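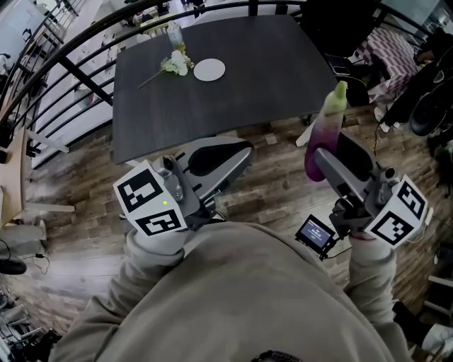
House rules for hand-held gripper sessions, second edition

Members' Newsletter | Good Practice
Home News Guides Events Join

December 23, 2018

It has been a long year, and a good many of you have written in to ask whether the house rules we put out in August still stand. They do, mostly, but enough has been learned since then that it seemed kinder to set the whole lot out again, in plain words, so you can pin it up beside the kettle and get on with your holidays. Thank you to everyone at Bravano and Aitken who sent notes – some of them very long notes, and all of them read with a cup of tea in hand.

The rules are for anyone recording household tasks with a pair of hand-held grippers. We picked household objects on purpose, and an eggplant between the fingers will teach you more about grip than any foam block. It is smooth, it is heavier at one end, and it marks if you squeeze it. Please take hold gently and close slowly, and if the skin has split, put that one aside for the soup and start with another.

Markers come next, as they were the subject of most of the letters. The printed cubes on the grippers need to be clean, flat on every face and free of tape, thumbprints and loose cable. Wipe them with a dry cloth at the start of each session. If a corner has lifted, don't press it down and hope for the best! Swap the cube, write the swap in the log, and run your calibration again before you record anything you mean to keep.

Gloves are still recommended for both hands, and we would now like them to be plain and close-fitting. Sleeves are fine as long as they gather at the wrist. A loose cuff has a way of wandering over a marker just when things are going nicely, and several of you have lost a good afternoon that way (so have we, more than once).

Cables deserve a paragraph of their own. Anything running from a gripper should have enough slack for a full reach and no more than that, and floor cables should go along a wall or under a cover wherever people walk. If you work on a landing or beside a stairwell, set the table so that the person recording never has to step backward toward the railing. The Duvotum group asked whether a railing alone is protection enough, and our answer is that it's a fine thing to have but a poor thing to bump into with both hands full.

On the matter of tables, a matte top is much preferred over a glossy one. Glass is welcome among your objects, flowers too, but stand bottles well back from the near edge, and keep to 10 objects or fewer on the top at any one time.

Lastly, rest. Four sessions a day is the limit for one person, with a proper break between them, and a session stops at 80 recordings even if you are feeling fresh. Arms get tired before their owners notice, and tired arms make sloppy grasps that somebody else has to sort through later on.

The full text is filed under number 3495 in the Fanemitz shared library, along with a blank log sheet you're free to alter. Comments are open until the new year, and we would dearly love to hear from the smaller groups who have been a bit shy about writing in.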